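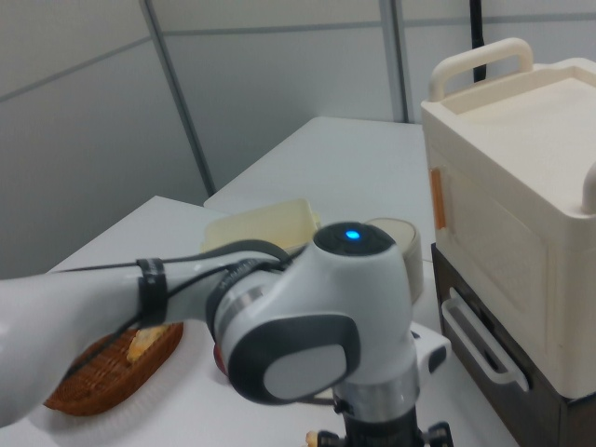 The club's arm over the breakfast table, bread basket at left.

I'd been in the Sallow clubroom for maybe a minute before I was told to mind the cable. "Everybody snags it once," the club captain said, and then I very nearly did.

The students here are getting ready for the Stilislow Cup, where an arm has to lay out a small breakfast without help. They started in July, and when I asked how it was going I got a groan from both ends of the table. "Bread," said the girl at the laptop. "Bread is the worst! It squishes, so the gripper thinks it's got hold of something when it's barely touching."

They've logged 700 tries so far (she keeps the spreadsheet) and the task is worth 100 points, with 9 taken off for every drop. I asked why they didn't pick something easier. "We did, last year," the captain told me. "We stacked cups and came in second to last."

Their code is called Kuvard, after a cat, and it's been rewritten two times. The youngest member wrote the part that slows the wrist down near the basket — he's pretty proud of it, and he wanted me to put that in. "Can you say it was my idea?" he asked. It was his idea.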